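El brazo se paró otra vez y esta vez no fue culpa de la toalla

Llevo varias semanas escribiendo sobre nuestra tarea de doblar tela en el taller de Rommont, y hoy toca contar un fallo. El programa daba parada de protección con la pinza cerrada. En el registro encontré 27 paradas, casi todas al levantar la toalla por una esquina.
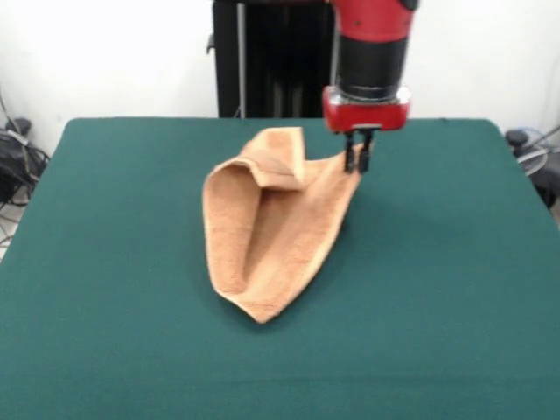 Dorottya Antal opina que yo buscaba en el lugar equivocado, que una toalla no pesa nada y que primero se mira la carga declarada de la herramienta. Tenía razón. Después de cambiar los dedos de la pinza, yo dejé en la configuración el peso antiguo. El controlador creía sentir un choque donde no había ninguno.

Lo peligroso fue mi primera solución: subí el límite de fuerza para que no molestara. Con ese límite, un choque verdadero con la mano de una persona se detecta demasiado tarde. Lo he devuelto a su valor y he corregido la carga.

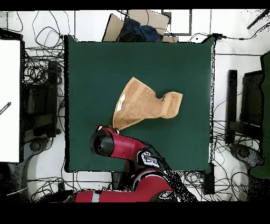 Última modificación: 7 de agosto de 2021

Todavía quedan dos paradas que no entiendo, las dos con la muñeca muy girada. Sospecho del cable, que quizás tira un poco en esa postura. Mientras no lo sepa, trabajamos a velocidad reducida y con el pulsador de emergencia al alcance de la mano.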